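Switching phone plans before the winter

Nov 30, 2019

I spent most of this month moving our family off the old phone plan, and since a few people asked how it went, I am writing it down while I still remember the steps.

We had been with Clomier for years. The plan was fine when we signed up, but the bill crept up a little at a time and I stopped reading it. When I finally sat down with the statements, I found we were paying 742 dollars a year for two lines, and one of them was my father-in-law's, who makes maybe three calls a week. There was also a charge for roadside help. We don't own a car.

My neighbor Przemysław Walczak had moved to Bendden in February and told me the coverage was good on our side of the hill. I asked him to try a call from my basement, where I do most of my work. It went through, so that was my test.

The switch itself took longer than the website said. You need your account number and a transfer PIN from the old company, and the PIN is not the one you use to log in. I did not know this. I was on hold for 22 minutes to get it, and it expired before I used it, so I had to call again. My advice is to ask for the PIN last, when you have the new SIM card on the table and the form already filled out.

My line moved over in an hour. The second one took two days, and during that time it could make calls but not receive them. If you are doing this for an older relative, tell them ahead of time. I didn't, and he thought we had all stopped calling.

Texts were the other problem. My bank sends a code to my number when I log in, and for one evening those codes went nowhere. I should have paid the rent first — I ended up writing a check. Voicemail did not carry over either. I had saved one message I wanted to keep, so I played it on speaker and recorded it on the laptop. The sound is not great but it is there.

The new plan gives us 3,000 minutes to share, and we will never use them. The final bill from the old company came last week with a credit on it, and they say the check will be mailed in four to six weeks.

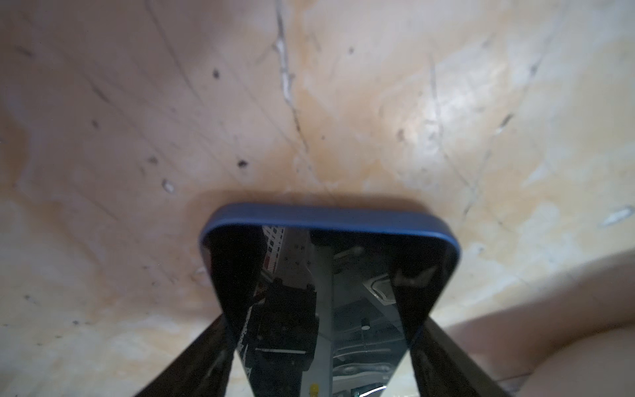
I'll wait until that check clears before I close the old online account. I also want to download the past statements first, in case there is a question about the roadside charge at tax time.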